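Why does a grapevine wear somebody else's roots?
Monimari Kids – posted 2020-11-04 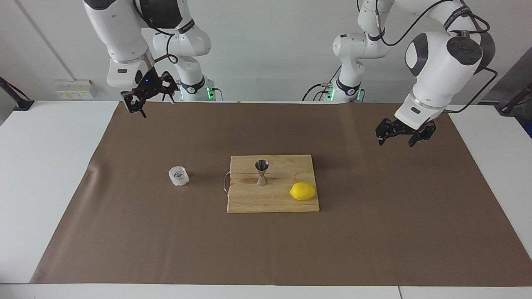 Clementina Cordeiro wrote in to say that a plant with another plant's feet sounds like cheating, and that if she tried it in the school garden she would be sent inside. Fair point, Clementina. But half the vineyards you have ever driven past are doing it, and they don't look the least bit guilty.

First, the bug

To understand the feet you need to meet the insect that caused all the trouble. It is called phylloxera, which you say like this: fil-OX-er-a. Practise it a few times. Grown-ups who like wine go quite pale when they hear it, so it's a handy word to have.

Phylloxera is tiny and yellow. You could fit one on a full stop and it would have room to turn around. It lives underground and sucks juice out of the roots of grapevines. The roots swell up in lumps, the lumps rot, and the vine slowly gets hungrier and thirstier until it dies. By then the insects have usually packed up and moved next door.

It comes from North America, where wild grapevines had been putting up with it for thousands of years. When it bites one of their roots, many of those vines grow a sort of corky scab over the sore spot and carry on with their day.

European vines had never met it. They had no scab trick. So when some American plants were shipped across the ocean in the 1800s, with a few small yellow passengers tucked in among the roots, things went badly. Huge areas of French vineyard died. Then it spread to other countries, and in the 1870s it turned up near Geelong, in Victoria.

People try things

Farmers who are losing their farms will try nearly anything. Some flooded their vineyards to drown the bugs, which did work, as long as you owned a flat vineyard next to a great deal of water. Some pumped smelly, poisonous chemicals into the ground. There is also an old story about burying a live toad under each vine to draw out the poison. We don't know what the toads thought, although we can guess.

The obvious answer was to grow American vines. They were tough and the bug hardly bothered them. The snag was the taste. Wine made from a lot of those wild grapes was said to taste like a wet fox, and people who had spent their lives drinking French wine did not want fox.

So there was one plant with good roots and odd fruit, and another with good fruit and hopeless roots. You can probably see where this is going.

Sticking two plants together

The trick is called grafting, and it's much older than phylloxera. People were doing it with fruit trees in Roman times.

You take a piece of stem from the vine whose grapes you want. That bit is called the scion (say SIGH-on). Then you take a piece from the vine whose roots you want. That's the rootstock. You cut both so they fit together like jigsaw pieces, push them together and keep the join warm and damp for a few weeks.

Just under the bark of a stem is a thin green layer called the cambium. It is the part that makes new cells. If the two cambiums are touching, they start to grow into each other, and before long water can travel up from the borrowed roots to the top. You now have one plant. It will have a lumpy bit near the ground for the rest of its life, like a knee.

Not every graft takes. At the Henriques nursery they did 731 in one batch last September, and 643 of them joined up properly. The rest went on the compost. Nobody gave a speech.

But doesn't it get mixed up?

Selim Tokgöz asked whether the grapes end up half one kind and half the other. They don't. The top of the plant keeps its own instructions, and the bottom keeps its own. If the top is shiraz, you get shiraz grapes, no matter whose feet are in the soil. The roots can change how big and bushy the vine grows and how well it copes with dry or salty ground, but they don't get a vote on what sort of fruit it is.

Now and then the rootstock forgets its place and sends up a shoot of its own from below the lump. This is called a sucker. The grower snips it off. If it's left alone, it can take over, and then you are back to the fox.

Frida Ingvarsson would like to know if you could graft a grapevine onto a lemon tree. No. The two plants have to be close relatives, or the join won't hold. You can put several kinds of apple on one apple tree, though, and plenty of people do.

Why some vines still have their own feet

Some parts of Australia have never had phylloxera at all, and South Australia is one of them. There are vines there well over a hundred years old, standing on the roots they were born with, looking smug.

They would like to stay that way. The bug can't travel far by itself, but it is very good at getting a lift. It can ride in the mud on a tractor tyre, or in the tread of your shoe. That's why there are rules about moving vines, grapes and machinery from one place to another, and why you might be asked to step in a tray of disinfectant before you walk through a vineyard.

So if somebody at a farm gate looks very hard at your boots, it isn't personal. Stand in the tray for as long as they tell you, and try not to say fil-OX-er-a too loudly.

Words from this page

Cambium: the thin green layer under the bark where new cells are made.
Graft: to join two plants so that they grow as one.
Rootstock: the bottom half, in charge of roots.
Scion: the top half, in charge of fruit.
Sucker: a shoot that comes up from the rootstock without being asked.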